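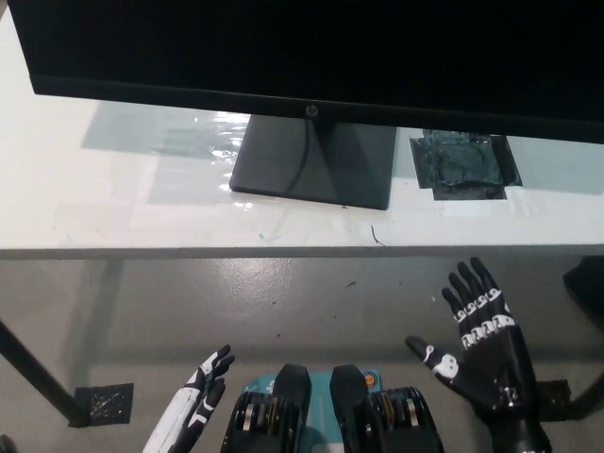 2022-05-23 – Bedoya cell, setup rules

Table legs go on the black tape squares before anything is powered. If a leg is off its square, move the table, don't retape the floor. Base stays 200 mm back from the table edge.

Hands up and open at start pose, both of them. Check finger joints by eye, then release the stop.

Monitor stays off during runs – Prirketti log had 3 aborts in November with it on. Loose film comes off the tabletop first.

Still to do: add the stop check to the Drurnus sheet.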